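Teaching by Showing: Week 3 Handout
Hand-Guided and Remote Demonstrations
Instructor: Pushpa Agarwal
Lab lead: Kamlesh Mathur

Where we are

Last week we wrote a pick-and-place routine the old way, line by line, and most of you found out how quickly the number of special cases grows. This week we throw that out and let the robot learn from people doing the job. I love this part of the course! You'll be doing the job yourselves, over and over, and the recordings you make are the ones your own policy trains on.

Read the Mirnen chapter on imitation before lab if you haven't. You can skip the proofs on the first pass, but do look at the figure on drift, as I'll come back to it.

Three ways to show a robot a task

1. Moving the arm itself. You put the arm in its soft mode, take hold of it near the wrist and push it through the motion. The joint readings go straight into the log. It feels wonderful for wiping and pouring, and pretty awful for anything fiddly, because you're dragging the weight of the arm along with you. Your body also tends to block the camera.

2. Driving it from a distance. You move a leader arm, or a pair of handles, and the follower copies you. Everything in the log is something the robot really did, so there is no question of whether it can reach. The price is feel. Most people are slow for the first hour and then suddenly get much better, so please don't judge the Pidlow rig by your first ten tries.

3. Carrying the gripper. You hold the jaws in your own hand, with a camera fixed just behind them, and no arm is involved at all. You can work on any table in any room. The camera sees what it would see on the robot, and the path of your hand is worked out afterward from the video and the motion sensor.

We'll spend most of our time on the third one. It's the quickest to learn, and you can get a lot of variety in a single afternoon.

What the wide lens gives you

A very wide lens bends straight lines and makes things near the edge look odd. Put up with it. When the fingers have closed on a piece of cutlery, an ordinary lens would show you the fingers and very little else. With the wide one, the place you're coming from and the place you're going to can be in view together, and the policy gets to use both. The square markers on the jaws matter too: we read the opening of the gripper from the distance between them, frame by frame. Keep them clean, and keep your sleeves away from them.

Look at how much of a breakfast table stays in view while the jaws hold a spoon upright: the blue plate with its fork, the toaster at the back, the divided tray of beans, even the bottle off to the far right.
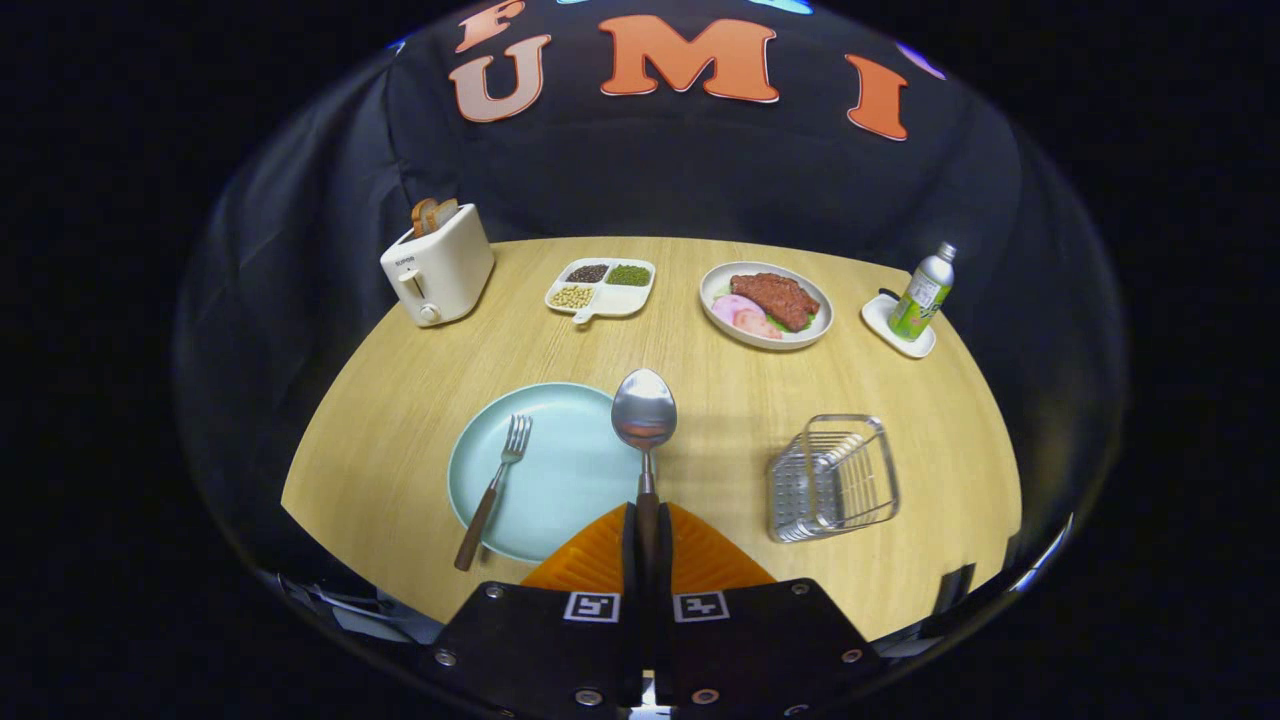
Recording a good demonstration

Start with the jaws open and the whole work area in view. Hold still for 2 seconds so the tracker can settle.

Move at the speed you'd like the robot to move. Fast hands blur the video, and very slow ones teach it to dawdle.

Close fully on the object before you lift. If you slip, regrasp and carry on - a clean recovery is worth keeping, and we want some of those in the set.

Change things between takes. Shift the plate, turn the fork, swap the basket to the other side. Ten takes from one layout teach much less than ten takes from ten layouts.

Don't look for a perfect run. Do look for a run in which every movement has a purpose.

Back to drift

A policy trained only on tidy runs has never seen a mistake. The first time it ends up a finger's width off, it's somewhere new, and its next guess is a bit worse. Errors pile up from there. The Chauhan notes have a nice short argument for why this grows with the length of the task. Your recoveries are the cure, along with varied starting points.

How much data?

Our target for the class is 800 takes of the cutlery task. Last April's group reached some 3,000 over the full term, across all tasks, and their later policies were a joy to watch.

For lab

Bring one short task you'd like to teach, written in a single sentence. Work in pairs, one person on the gripper and one on the log sheet, and trade places halfway. Upload your takes to the Rarbridge folder before you leave, and mark any with lost tracking so Kamlesh can pull them out.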